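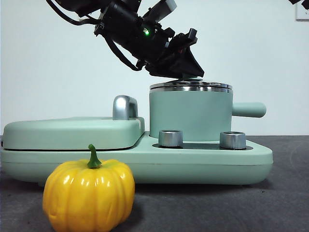
Zohreh Hosseinzadeh
Technical Writer, Tunomer Home Products

Section 4. Setting Up the Plug-In Power Meter

The Tunomer 534 meter shows how much electricity a single household appliance uses. It goes between the wall outlet and the appliance plug. Read the cautions before you plug anything in.

CAUTION: Use the meter indoors only. Do not use it with an extension cord or a power strip.

CAUTION: Do not connect an appliance that draws more than the maximum load printed on the back of the meter. The power rating of an appliance is normally on a label underneath it or near the cord.

CAUTION: Never plug one meter into another.

Before you start

Take the meter out of its sleeve and pull the clear tab from the battery slot. The battery keeps the clock and your saved readings when the meter is out of the outlet. It does not run the display light.

Choose an outlet you can reach easily. If the outlet is controlled by a wall switch, leave the switch on for the whole test. Readings stop when the power stops, and the meter does not mark the gap.

Setting the clock and the price

1. Plug the meter into the outlet with no appliance connected. The display shows all its segments and then changes to the clock.
2. Hold SET until the hour blinks.
3. Press UP or DOWN to change the hour. Press SET to go to the minutes and do the same.
4. Press SET again. The price screen opens.
5. Enter the price of one kilowatt-hour as shown on your electric bill. If the bill lists supply and delivery separately, add the two together.
6. Hold SET until the display stops blinking.

Note: If you pay different prices at different times of day, enter the higher price as Rate 1 and the lower price as Rate 2. The start times are set on the next screen. Leave Rate 2 at zero if you do not need it.

Connecting the first appliance

1. Turn the appliance off at its own switch.
2. Plug it into the front of the meter. Push until the plug is fully seated.
3. Press MODE until W appears at the right of the display.
4. Turn the appliance on.
5. Wait for the number to settle, then read it.
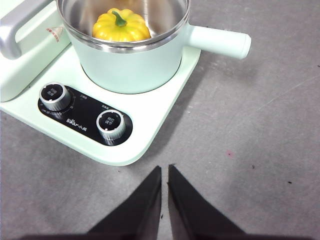 The watt reading moves more with heating appliances than with lamps or televisions, so allow extra time before you write a figure down. Many heaters and cookers switch the heating part on and off to hold a temperature, and the display may drop close to zero between cycles. This is normal. For a total, use the kWh screen and let the appliance finish its job. Keep the meter and both cords clear of hot surfaces and of anything that could be knocked. On a countertop cooker like the mint-green one, with the long pan handle reaching out to the side, run the cord away from the handle. Do not let the cord hang over the front of the counter.

Reading a longer test

1. Press MODE until kWh appears.
2. Hold CLEAR for 3 seconds to erase the last total.
3. Use the appliance as you usually do.
4. Return to the kWh screen and write down the total and the elapsed time.
5. Press MODE once more to see the cost.

A refrigerator or freezer should be tested for at least a full day. A washing machine needs one complete cycle. For a computer, include a stretch when it is asleep, or the total will be too high for normal use.

Note: The meter stores one total. Clear it before you move to another appliance, even if you left the meter in the same outlet.

If something looks wrong

Blank display: Check that the outlet has power. If it does, replace the battery and press RESET with the tip of a paper clip.

Display shows 644: The load is over the limit. Turn the appliance off, unplug it from the meter, and do not test it again with this model.

Cost stays at zero: The price has not been saved. Repeat steps 4 to 6 under "Setting the clock and the price."

Small reading with the appliance off: The appliance is using standby power. The meter is working correctly.

Section revised 10 May 2019. Technical review by Valdis Rozīte. Battery replacement and cleaning are covered in the next section.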